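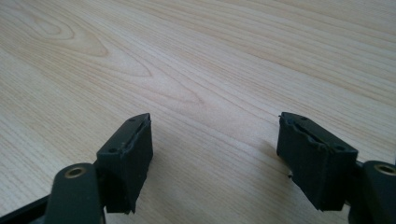

Ticket 481: Gripper does not close evenly, loses thin parts
Opened by: Si-eun Kwak
Workshop: Vukdale shared workshop, bench at the window side
Tool: Custa hand gripper, second build
Status: open, waiting for parts
Priority: normal

Problem as reported

When I close the gripper slowly, the left pad touches the part first and pushes it to the right. With a thick part it is no problem. With a thin part, such as a washer standing on its edge or a plastic card, the part turns and falls out. It happens in most tries, but not in all of them. The opening movement is fine and the jaws open fully.

I have already cleaned the pads with a damp cloth and tightened the two screws at the trigger. It made no difference.

Log

Si-eun Kwak
Reset the closing position in the software. The value was 2658 with the old pads and I had forgotten to change it. I set it now to 2242. The pads meet with less force, but the left one still comes first. So the setting was wrong, but it is not the cause of this fault.

Umesh Sisodia
Please check the bushings before you change more numbers. On the first build we had play in one finger and it looked the same from outside. Hold the body still, take the tip of one pad between two fingers and try to move it sideways. Then do the other one. Do it with the power off.

Si-eun Kwak
Done. The right finger has no play that I can feel. The left finger moves a little and I hear a small click. The brass bushing itself does not turn in the arm, so I think the pin is too thin, or it is worn.

I looked also at the pads. Both are rough at the corners, and along the top of each there is a seam with raised edges. On the right pad a very small piece hangs off near the lower left corner. The bottom edges are ragged on both. I do not know if this is from the moulding or from use. Hermenegildo, you made them, can you say?

Hermenegildo Magaña
The ragged bottom is from my mould. I filled it too full and pulled the pads out too early, sorry. The seam I also had on the day I made them, but the edges were flatter then. You can cut off the hanging piece with a sharp knife, please do not pull it, or the tear will go further. I can cast a new pair at the weekend. The mixture must stay 18 hours in the mould, and this time I will wait the full time.

Umesh Sisodia
Do not throw away the old pair. If the new pads are better and the click is still there, then we know it is two faults and we can write them down separately.

Si-eun Kwak
I cut the small piece off. Then I exchanged the pins from left to right. The click is now on the right side, and the right pad comes first. So it is the pin and the bushing is good.

Chih-ming Lu
I have pins from the same bag as the bad one, therefore I would not use them. Brurnska has the hardened type, and I added two to the workshop order on 16/07/2026. Until they come, you can put one turn of thin tape on the pin. It holds for light work only.

Si-eun Kwak
Tape is on. The pads close nearly together and the plastic card stays between them. The washer still falls sometimes. I will leave the ticket open.

To do

Fit both new pins when the order arrives (Si-eun)
Cast new pads and bring them to the bench (Hermenegildo)
Measure the closing position again after both changes and write the new value in this ticket (Si-eun, with Umesh)
Take the old pins out of the common drawer (Chih-ming)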